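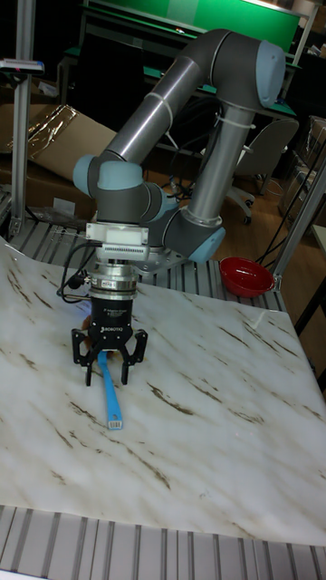

Fingers open over the blue piece, bowl at the back

Plemel grasp planner 2 - anyone getting sensible results?
Board: Control and Perception

cirkberg_bench
Posted Jun 17, 2023
We moved our pick and place bench over to the new Plemel planner in May and I'm still not convinced. The release notes promise "clutter-ready grasping out of the box". My box must be a different one. On thin flat parts it proposes grasps with a high score that I wouldn't try with my own hand. The approach is always straight down, whatever the part looks like, and the score hardly moves when I shift the target sideways by a finger's width.

Settings are the defaults apart from the sample count, which I put up to 1000. Planning got slower and the grasps looked the same to me. Has anyone got numbers they trust?

thongsuk_tools
Straight down is what you get if the table plane is set as a hard constraint. Look in the scene file. We run Plemel at Thongsuk on flat plastic parts and it's fine once that is sorted. I'd also say the old planner was worse and people have short memories.

gearlash
"Fine" meaning what? Every time this comes up somebody says it's fine and there's never a log.

thongsuk_tools
3512 logged attempts since we switched. Failures are mostly perception and the planner gets the blame for them.

gearlash
And who decides which failures count as perception? If the same people who wrote the pipeline are labelling the logs I'd take that with a fair bit of salt.

cirkberg_bench
Table plane was a hard constraint, thanks. Changed it to soft. Now I get tilted approaches, two of which would have put the wrist through the bench if I hadn't been stepping through by hand. So that's progress of a sort.

I'm starting to wonder about the surface. We have a marble pattern sheet down and the segmentation likes to join the veins on to the part. The mask edge wanders off along a brown streak and the centre of the grasp goes with it. 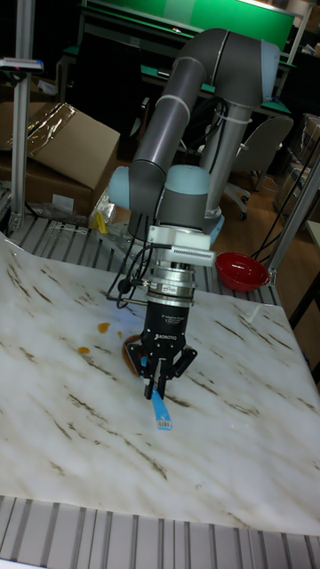
Gripper closed on the blue piece, same bench

quillfeather
Nice clean grasp by the look of it. What's the complaint?

cirkberg_bench
One grasp is one grasp. I can get a nice one out of the old planner too, or out of a fixed pose typed in by hand. What I can't get is a score that tells me beforehand which ones will be any good.

slowservo
Agree with that. The score is trained on their parts and their camera height. We compared scores against results over 36 trials and couldn't see a pattern. Small test, I know, but I'd expected at least a hint of one.

thongsuk_tools
36 trials on one part tells you very little. And did you redo the hand-eye calibration after the update? The frame convention for the tool changed. It's in the changelog, near the bottom.

slowservo
Near the bottom of a changelog is a daft place for it. But no, we didn't. I'll rerun.

gearlash
If a frame convention can change and the planner carries on giving confident scores, that's a fault in the tooling, whatever else is going on. It should refuse to start.

quillfeather
On the marble thing - try a plain matt sheet before you touch any more parameters. Half an hour's work and you'll know.

cirkberg_bench
I could, but the patterned sheet is there on purpose. We want perception that copes with a messy background. Swapping it out makes the demo better and the software no better. I'll do one run on plain as a comparison and then put the marble back.

thongsuk_tools
Fair enough. Save the masks as well as the grasps, otherwise you can't tell which stage moved. And fix the random seed, it isn't fixed by default.

cirkberg_bench
It isn't fixed by default?? Right. That's my afternoon gone. Will post both sets of logs here, masks included, and gearlash can label them.

gearlash
Happy to. Strip the scores out first please.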